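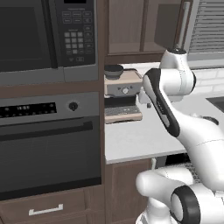 I have been thinking about instruction booklets, and how much I miss them. My mum kept hers in a biscuit tin, and when the boiler sulked she'd go and get the tin and sit down with a cup of tea. Now you get a slip of card with a web address on it and good luck to you. Look at a microwave with a full number pad and rows of function buttons beside the door, and tell me you'd know what all of those did without a bit of paper! I certainly wouldn't. I press the same two and hope.

My friend Mhairi Purves thinks I'm being daft. She says everything is online and you can search it, and she's right up to a point. But when I bought a Bimitz dehumidifier in April, the download was 149 pages long, and 13 of those were in English - scattered about, mind you, in between the warnings.
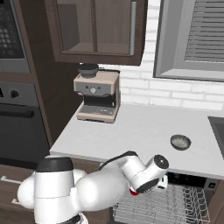

Espresso machine on a white worktop.

What I want is something thin, stapled and written by a person who has used the thing. My old Jotmont sewing machine came with one like that. It had a drawing of a hand threading the needle, and I still go back to it (the cover fell off years ago).

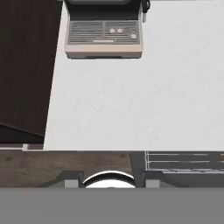
And paper doesn't ask you to make an account. The Bimitz site wanted my date of birth before it would tell me how to empty the tank - my date of birth! I'd happily pay a couple of pounds extra for a proper booklet in the box, and I bet plenty of other people would too. Mhairi can keep her searching. I've already got the biscuit tin.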